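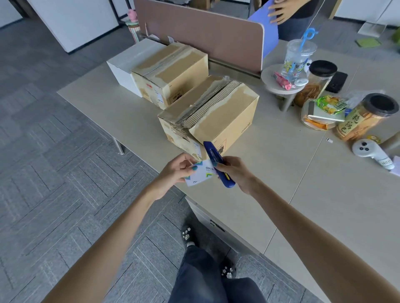
October, 14:00 – auto-enrolment test run, Salia payroll export into the Meesuk pension ledger.

Loaded 200 member records. Two rejected: both have a start date later than the first contribution. Imke Vogler has sent them back to Triver to correct at their end.

Employer share posts fine. Employee share is out by a penny on 80 rows – rounding happens before the tax relief is added, should be after. Changed the order in the script, not rerun yet.

To do:

- rerun with the new rounding
- ask Ellell which 3 opt-out codes they still use
- leavers' refunds, not looked at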